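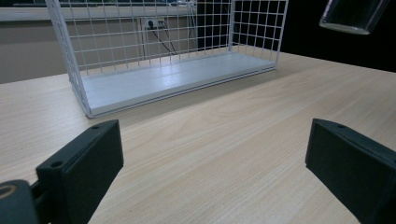

List: Itska home storage and shelving
Date: March 29, 2023
Subject: Re: Wire baskets with solid base vs. open grid base

> I am replacing the drawers under a bench with open-top wire baskets on
> runners. Olline sells a white mesh one with a flat solid panel for the
> floor, and Jevier sells one with the same grid all the way round,
> bottom included. The Jevier is lighter. Contents would be cable ends,
> small boxes, spare batteries and some cloths.
>
> Does the solid floor make enough of a difference to justify the
> weight? And is it worth worrying about the coating where the wires
> cross? My last set started rusting at the corners.

For that list of contents, solid base. I have used both types on the same bench and would not go back to the open grid for anything smaller than a fist.

Things to check before ordering:

Floor panel. On the Olline the panel sits inside the bottom wires, so you lose a little internal height, and on mine the edge leaves a narrow gap along one short side. A battery will not go through it. A small screw will. If that matters, run a strip of clear tape along the gap. Foam liner also works but it collects grit and has to come out to be cleaned.

Grid pitch on the walls. A solid floor does nothing for the sides. Cable ends work their way through a square grid and then catch on the neighboring basket when you pull it out. I put loose cables in a zip bag first. The other method is to line the lower part of the walls with stiff card, cut to fit and folded once at each corner.

Load. I tested one of mine with 10 kg spread evenly and left it on the runners from June until the end of summer. The base bowed by 2 mm at the center and recovered most of that when emptied. The Jevier under the same load bowed 3 mm. Neither figure is a concern for cloths and batteries. A point load in the middle is worse than either number suggests, so put heavy items near the end walls.

Coating. Look at the welds, particularly where the vertical wires meet the bottom rim. Thin spots show as a slightly gray ring around the joint. I touch these up with white appliance enamel on a cotton swab before first use, two coats, overnight between them. My older pair from Lyons was never touched up and rusted at exactly those points. The coating on the straight runs of wire is still fine.

Feet. There are none on the Olline. If the basket will also be used on a tabletop, add felt or silicone dots under the corners. Bare wire marks a laminate top if you slide it with any weight inside. Keep the dots thin or they will foul the runners — mine did, and I had to trim them.

On weight, I measured a difference of some 100 g per basket between the two types. On runners you will not notice it.

One question back: are your runners the L-section kind or the ones with a lipped channel? The Olline rim is thicker than the Jevier's and was a tight fit in my lipped channels. If you have those, order a single basket first and try it.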